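Ticket 304: Fellowship stipend paid twice, then not at all
Queue: Research Awards and Payments, Fultholm School of Business
Opened by: Ilse Van Hecke
Assigned to: Otis Mbeki
Status: Closed, with muttering

Ilse Van Hecke, 9:12 am
My fellowship (household debt, second year) was supposed to pay its June installment into research account 66. The award letter says one payment. Clundia shows two, both for the full amount, both stamped the same minute. I would love to keep them. Please advise before I start pricing a sabbatical.

Otis Mbeki, 9:40 am
Please don't spend it. I can see both lines on my side too. Could you send the reference that starts with FEL from each one?

Ilse Van Hecke, 9:51 am
They have the same reference. That was going to be my next complaint.

Otis Mbeki, 10:25 am
Thanks. Award payments come over from the foundation's portal as a file, and Jimport loads the file into Clundia. Jimport is meant to refuse any reference it has already seen. I've asked Kittipong to look at the load log. In the meantime I've put a hold on account 66 so the balance doesn't move.

Ilse Van Hecke, 10:31 am
The balance includes my research assistant's wages. A hold on everything seems a bit broad?

Otis Mbeki, 10:44 am
Fair. Changed to a hold on the two fellowship lines only. Wages will go out as normal.

Kittipong Khunthong, 11:30 am
Load log attached to the internal side. The file has one row for this award. Jimport read it, timed out waiting for Clundia to answer, decided it had failed and read it again. Clundia had in fact said yes the first time, just slowly. The duplicate check runs against last night's list of references, so a row loaded one minute ago is a total stranger to it.

I'm reversing the second line now. 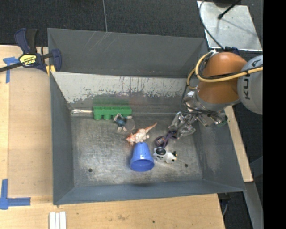 Ilse Van Hecke, 1:15 pm
I now have no payments. I was told this would go down by one.

Kittipong Khunthong, 1:22 pm
Yes. Reversal goes by reference. Same reference on both lines. It was very thorough.

Otis Mbeki, 1:30 pm
Reopening at high priority. Ilse, the money is still in the holding account at our end and the award itself is fine. It's the posting to 66 that is missing.

Tshepo Potgieter, 2:05 pm
Picking this up from the Clundia side. You can't repost a reversed reference, the system treats it as used forever. Options are a manual journal or asking the foundation to reissue the file under a new reference. The second one takes weeks and involves a form that wants the original award letter, signed in ink. I vote journal.

Cor Dewulf, 2:48 pm
Journal approved. Two things for the record. The description has to carry the old FEL reference in full or the annual report to the foundation won't match. And please raise the Jimport timeout, which is currently 700 milliseconds. I have waited longer than that for a light switch.

Tshepo Potgieter, 3:10 pm
Posted to 66, one line, full amount, old reference in the description. Hold removed.

Ilse Van Hecke, 3:19 pm
Confirmed, I see one payment. I checked the wages as well and they are untouched. Can I assume the next installment will arrive in the usual quantity?

Kittipong Khunthong, 3:36 pm
Timeout is up to 30 seconds and the retry now asks Clundia first whether the row is there. I ran it on the test copy with a deliberately slow reply and got one line. Checking the duplicate list live is a bigger job. It's on the Cadwaladr upgrade plan – nearly at the top, according to the plan.

Otis Mbeki, 3:50 pm
Closing. Root cause: load timeout with retry, stale duplicate list. Second root cause: reversal by reference. Linked to the Cadwaladr item. Ilse, you may get an automatic email saying your award has been withdrawn. Please ignore it, it was triggered by the reversal and I can't call it back.

Ilse Van Hecke, 3:52 pm
Got it. I got it twice.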